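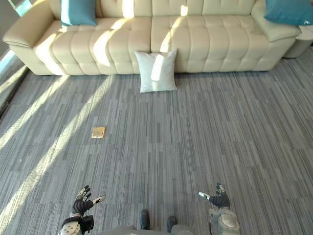 Yanti Tuhumury wrote in to ask why her capsule kept tumbling after separation when she had followed the old steps to the letter. The old steps left out the damping check, so this section replaces them.

October 20, 2026
By the Plurent manual team

4. Setting up the reentry profile

Before you start, load the Voso capsule and save the mission under a new name. The September release does not read profiles made in earlier versions.

1. Open the Vehicle tab and select Capsule only. The service module must show as detached.

2. Set the parking orbit to 153 km. Leave the inclination alone.

3. Under Attitude, turn on Rate damping and wait for all axes to read zero. If one axis keeps drifting, go back to step 1 and check that the service module is really gone.

4. Turn the capsule heat shield forward. The marker on the attitude ball should sit on the retrograde symbol - not beside it.

5. Enter the entry angle in the Descent panel. Start with 2 degrees below the horizon. Steeper angles can be tried later.

6. Choose a landing zone. Villalba is the default and has the largest margin. Imance is an ocean zone and needs the flotation option.

7. Press Arm, then Run.

Note: The program logs 897 data points per descent. To keep the log, click Export before you close the results window.

Note: Parachutes open on their own at the altitude set in the Recovery panel. A manual release overrides this setting for the rest of the run.

Caution: Do not change the time step after pressing Arm. The heating figures will be wrong and the program gives no warning.

Caution: Time acceleration above level 13 skips the damping check. Drop to normal speed before separation.

If the run stops with a skip-out message, the entry angle was too shallow. Reload the saved mission and repeat from step 5.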